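Harkus Two-Arm Bench: Progress Report
Submitted to: Perkunura small builds fund, attn. Liên Quách
Prepared by: Hjørdis Björklund, Đoàn shared workshop
Date: 2025-04-14

Status

The bench is assembled and both arms run from one controller. Work package 1 (mounting and wiring) is closed. Work package 2 (single-arm pick and place) is closed except for one test with soft objects, moved to the next period. Work package 3 (pouring) is open and takes up most of this report.

Mechanical

Both arms were remounted in December after the first base plate flexed under load. The replacement plate is thicker and is bolted through the bench top. Backlash at the right shoulder is now within the limit set in the plan. The left shoulder was within the limit already and was not changed.

The grippers are still the version 2 units. A version 3 finger with a rubber face was drawn but has not been made. Smooth round objects turn in the jaws when the grip force is set low, and raising the force dents thin cups. For now the force is set separately for each object in the task file.

Work package 3: pouring

The task is split into four stages: grasp, lift, align, tilt. Each stage can be run and stopped on its own. The right arm handles the bottle. The left arm has no part in the first three stages and is parked with its gripper open, clear of the cup. A later version will use it to steady the cup during the tilt.

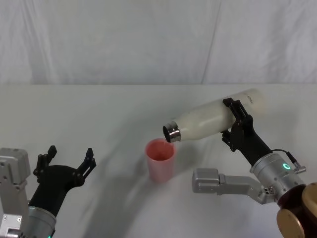
Figure 1. Right arm holding the bottle over the cup, left arm parked.

Alignment is the weak stage. The planner works from the center of the bottle body, and the distance from there to the mouth is entered by hand. A grasp slightly higher or lower on the body moves the mouth by the same amount, and the planner does not correct for it. A fix that measures the grasp height after the lift is written but not merged.

The log for this period holds 3679 attempts across all stages. Of these, 3537 ran to the end of the stage without a controller stop. The remainder have not been sorted by cause. A completed stage means only that the motion finished; it does not measure pour accuracy.

Budget

The period allowance was $2000. Spending covered the base plate, fasteners, cable and a spare wrist motor from Kuvico. The motor took 11 weeks to arrive, which delayed the start of work package 3. Receipts are in the shared folder. No increase is requested.

Next period

Merge the grasp height fix and repeat the alignment runs.
Make one pair of version 3 fingers and test on the right arm only.
Finish the soft object test from work package 2.
Sort the controller stops by cause and send the table to Liên Quách.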